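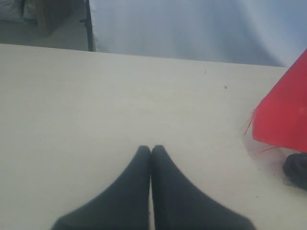

Pranab Dewan wrote in under the last instalment to ask why his quote for a tabletop arm came to one figure and his bill, by the end of June, to quite another. Had he been cheated, he wanted to know, or was he just bad at sums?

Neither, Pranab. You bought an arm. What you needed was an arm, something on the end of it, something for it to stand on, something for it to look at and someone with a free afternoon. The quote covered the first of these very nicely.

How to budget for a small robot arm without having to explain yourself afterwards

Step 1. Write down the job before you open a catalogue

One sentence, in words a tired person could follow. "Pick up soft, floppy things and put them in a tray" will do. "Explore automation opportunities" will not, and is how Stitidis came to own a very handsome arm that could lift a car battery and was bought to sort ribbon.

Put the awkward items in the sentence. Everyone plans for the tidy little box. The thing that eats the budget is the one with frayed edges, or the shiny one the camera can't make up its mind about. If you have such things, get them out of the cupboard now and keep them on the desk while you do the rest.

Step 2. Price the fingers separately

Suppliers like to list "gripper" as a single line. Ask what the fingers are, whether they come off, and what a spare pair costs. A pair of dark, soft-looking fingers that meet neatly at the tips, with a camera up at the wrist, is a perfectly good place to start for light handling, but fingers wear, and yours will be driven into the table by somebody in the first week. (It was me. I have moved on.)

Our spares from Prudik were £16 a pair. I ordered one pair to save money, then paid more than that in postage for the second. Buy 3 pairs at the outset and put them somewhere you'll remember.

Step 3. Give the table its own line

People will argue for a month about the arm and then stand it on whatever was in the corridor. You want a table that doesn't wobble, with a plain, pale, dull top if your objects are mostly dark or brightly coloured. If your objects are white, you want the opposite, and you should find this out before paying for the table.

The same goes for whatever is behind it. A wrist camera looks past the table as soon as the arm tilts, and it will take in the floor, the bags and any boxes you meant to put away. A plain sheet on a stand deals with a good part of the view. Ours stops short on one side, so the camera still gets a corner of the room. Measure first, then buy the wider one.

Put down £500 for table, stand, sheet, lamps and clamps. You may not spend it all, but you'll be glad of it when the clamps don't fit.

Step 4. Get two quotes that can be compared

They won't arrive that way. Lobo quoted us for everything, with delivery. Hitolon quoted for the arm and gripper, and mentioned on page four that the controller was extra — £535 extra, as it happened. Set out the same headings for both and fill in the gaps by email:

Arm
Controller and power supply
Gripper, fitted
Spare fingers
Camera, mount and cable
Software, and what happens when the licence runs out
Delivery, including up the stairs
Repairs, and who pays the carriage

Indira Subramaniam adds a heading of her own, "things they went quiet about", and I've since pinched it. A blank isn't the same as nought. Leave it blank and keep asking.

Step 5. Cost the hours

Setting up took us longer than choosing, ordering and waiting put together. The arm has to be bolted down, the camera lined up, the open and closed positions of the fingers checked, and then checked again with an actual object between them. Closing on thin air is the one task every arm does well, and it tells you very little about ribbon.

Write the hours against a named person and ask that person. Fengying Lü discovered she was a third of our installation plan by reading it.

Step 6. Try before you sign

Ask for a trial on your own objects. Post them a box if you must. Include the worst ones, and ask to see the failed attempts as well as the good ones. A supplier who sends only a short film of a wooden cube being lifted to music should be thanked politely and asked again.

Step 7. Keep something back

Don't call it contingency, or someone will take it away for the photocopier. Ours is down as "cables", and so far it has mostly gone on cables.

Pranab, if you send me the bill with the prices left in, I'll go through it in the next part, along with leasing and whether second-hand arms are worth the bother.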